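**Damp basement and a workbench I'd like to keep nice**

**mossy_porch**
We moved into a little house on Gedarov Street in June, and I finally have a basement workroom — something I've wanted for as long as I can remember! The trouble is that it smells like wet cardboard down there and my good scissors are starting to spot. It's 300 square feet, with one window that doesn't open. I'd love to fix this without spending a fortune. Where would you all start?

**Jestow35**
Dehumidifier. Run it all the time and empty the bucket.

**lintandladders**
Congratulations on the workroom! Before you buy anything, take a walk outside in a good hard rain and look at your downspouts. Ours dumped right against the wall, and 3 cheap extensions did more for us than the fancy Nultitz unit we'd been saving up for (we bought that later anyway, and I'm fond of it). Then get your cardboard boxes up off the floor, or better yet, swap them for plastic bins.

As for the scissors and other metal things, wipe them with a drop of light machine oil and keep them in a drawer with a lid or a liner. Check your bigger pieces too, and do it with a lamp at a low angle so you catch the marks while they're small. On a dark gray metal top full of little holes, like mine, a faint brownish smudge next to one hole is awfully easy to miss, even in the shiny strip down the middle where the light hits. I go over mine with a soft cloth on Sunday evenings and put the radio on while I do it.
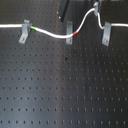
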